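Two Arms on the Big Table: A Home Robot Build Called Carkis

March - By Venla Huttunen
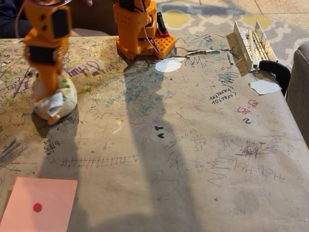
MAKERS / AT HOME

Joni Peltonen prints his robots in orange. The choice has no technical basis. He bought a case of orange filament at a clearance price and has been working through it ever since, and both arms of the project he calls Carkis are made from it.

The arms are small hobby-class manipulators, printed in segments and driven by servo motors that bolt into the brackets. Peltonen develops them in his living room, on a large table covered with a beige sheet that has been written and drawn on from one side to the other: a number line, sums, a fraction problem, a run of chemistry. The printer is in a closet off the hall.

"The table is the biggest flat surface in the apartment," he says. "The sheet stays on. People do their homework on it, and I do mine."

Carkis is the second attempt. The first, named Yurt, had one arm with a longer reach and a heavier wrist. It was abandoned after 11 months.

"Yurt failed on the shoulder," Peltonen says. "The horn was plastic and the spline stripped. I replaced it with a metal one and then the bracket cracked. I made the bracket thicker and then the servo stalled. Each fix moved the load to the next part down the line. At some point you have to make the whole arm shorter."

He made it shorter. The full set of printed parts for one Carkis arm now weighs 418 grams without motors, and the longest segment is 115 millimeters between joint centers. He reprinted that segment more than any other part. The early versions were printed standing up, which put the layer lines across the bending load, and they snapped close to the screw holes. The current ones are printed on their sides with four walls.

The mount is a printed plate with a grid of small square holes. Peltonen drew it after several weeks of clamping Yurt directly to the table edge and finding that the clamp crept.

"With the grid I can move a bracket one hole over and know how far it went," he says. "Before that I was measuring from the corner of the table with a ruler, and the corner of the table is not square."

The work at present is on soft objects. A rigid block is an easy case for a gripper of this type: the fingers close, the motor current rises, and the controller stops. A soft ball gives no such clear signal. The current climbs slowly while the material deforms, and by the time a fixed threshold is reached the ball has a new shape.

Peltonen's test piece is a lumpy white ball with green specks in it and a crinkled paper tag around part of it. The tag gives the fingers a second surface to deal with, and he considers that useful. A grip that holds on the bare side may slide on the paper.

"I press down first, then close," he says. "If you close in mid-air and then come down, you are guessing the height. If you touch it first, the elbow servo tells you where the top is. It's a cheap way to get a contact sensor without buying one."

The elbow servo reports its position and load to the controller 100 times a second. The software compares the load with a running average and treats a sharp rise as contact. The method has a weakness, and Peltonen raises it before I do. A fast move also produces a rise in load, from the arm's own mass, and the program can mistake one for the other. His answer has been to ignore the reading during the first part of each move and to slow the last part.

"It is not elegant," he says. "A better model of the arm would predict its own load and subtract it. I have the equations. I do not have the friction numbers, and the friction numbers change when the room is cold."

Wiring is the part he would do over. On both arms the leads run outside the printed segments, and he has already pulled one connector loose by rotating a base too far. A version with channels inside the segments exists as a drawing. It requires splitting two of the parts lengthwise, which means more screws and, he expects, more play in the joints.

For shared motion the two arms take their commands from one controller board. The plan is for one to hold an object while the other works on it. So far this has been done only with rigid items. The board came from Losonetti, a small supplier that sells surplus drive electronics by mail, and it arrived with documentation for a different revision. Peltonen spent two evenings tracing the pins with a meter and has since posted a corrected table on the forum of Sustivum, the repair and making club where he teaches a soldering class.

Several club members have asked for the files. He has shared the base plate and the gripper but is holding back the shoulder until it has survived a longer run. He considers the present design good for light loads only, and has put the cost of one arm at around the price of a decent cordless drill, motors included.

Asked what the arms are for, he gives a short answer. "Sorting dough scraps, at the moment. Later, maybe holding a circuit board while I solder it. I have wanted a third hand for years and the ones with alligator clips fall over."

The next change is to the fingertips. He wants to cast them in silicone, using a printed mold, to get more grip at lower force. The first mold leaked at the seam. The second has a groove for a length of cord that acts as a gasket, and it was still on the printer when I left.

COMMENTS

pressfit_dan
What wall count on the shoulder bracket? I went to six on mine and it still cracked at the inside corner. Adding a fillet did more than the extra walls.

Joni Peltonen
Five at the moment, with a 3 mm fillet. Agree on the fillet.

mlarkin
You could get the friction numbers by driving each joint slowly in both directions and taking half the difference in load. Gravity cancels if you compare at the same angle. Do it once cold and once warmed up and interpolate.

T. Osgood
The pin table on the Sustivum forum saved me a board. Note that pins 7 and 8 are swapped again on the ones with the green sticker.

kettlehole
Is the base plate file metric? The spacing looks like it might fit the brackets I already have.

Joni Peltonen
Metric, yes. Check the hole size before you print the whole plate. I put a small test coupon in the same folder.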